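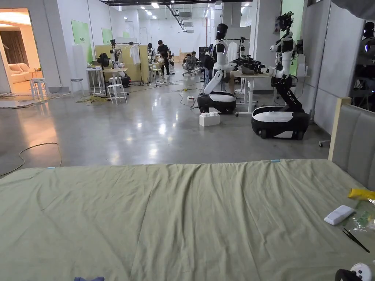

The bed, with its sage-green sheet.

Fultport Basin: moorings, money and a paddle that wouldn't

2018-09-28

Those of you who came down to the basin at the end of the season will have noticed that the new pontoon is in, that it floats, and that it is a different length from the one on the drawings. The shortfall is less than a boat-hook and Rok Dimitrov says we will stop seeing it by spring. He has been saying this since it was bolted down, with his back to it.

The pontoon gives us nine visitor berths on the town side, all with water and four with electric. Stays are limited to 48 hours between now and the end of October, after which winter moorers can have them by arrangement. Please don't make the arrangement by tying up and hoping. Violeta Gallardo keeps the list, and she would like your boat's name, its true length and a telephone number that somebody answers. "True length" includes the rudder. Last winter it often didn't, and we ended up with Medve sticking out across the slipway like a tongue.

Now the lock. As regular users know, the offside bottom paddle has been hard work since June and stopped working altogether on the day of the raft race, with eleven rafts in the chamber and the mayor on one of them. Ernő Kun and Tamás Szénási had the gear apart twice. The first time they found nothing wrong and it went back together with a bolt left over. The second time they found where the bolt went, and also a length of bicycle chain wound round the rack, which explained a good deal. 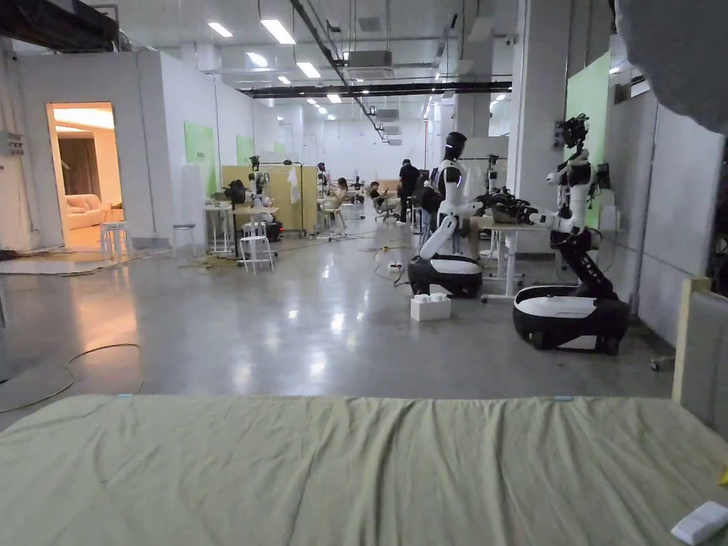

The paddle now winds as it should, and a new pawl has been fitted while the tools were out. Do please drop it gently. There is a fashion among some crews for letting the whole thing rattle down on its own because it sounds nautical. It sounds like 4,000 pounds to me, that being what we were quoted the last time somebody broke one.

On the subject of money, the towpath appeal stands at 3,149 pounds, which pays for the stretch from the footbridge to the winding hole and stops just short of the puddle everyone wanted fixed. The stone is ordered. The contractors, Promov, expect to start in October and will need the path closed while they work, with walkers sent up through the allotments. The allotment holders have agreed to this on condition that nobody admires the marrows by hand.

Dredging is a longer story. The survey shows less than three feet of water along the inside of the bend below the bridge, so anything deep should keep well out and go slowly, and that goes for hire boats too, whatever the leaflet says. Kristóf Bakos took Onano through on the wrong line to see how bad it was and was able to report in great detail, having had most of an afternoon there to look around. We hope to have a dredger in before Easter. We hoped that last year as well.

A few smaller matters. The Elsan point is open again and the key is the same key. Windlasses left at the lock have been hung in the hut, where there are now enough of them to start a shop, so come and claim yours before we do. Whoever borrowed the long ladder from the workshop is asked to bring it back, preferably by the same route, as the geraniums have only just recovered.

Lock wheelers are wanted for the last two weekends of the season, mornings especially. You don't need a boat or any experience, just flat shoes with some grip and a tolerance for being told how they do it on the Leeds and Liverpool. Tea is provided. Tell Violeta if you can manage a shift, and tell her soon, as the rota goes up on the hut door this week and at present it is mostly Tamás.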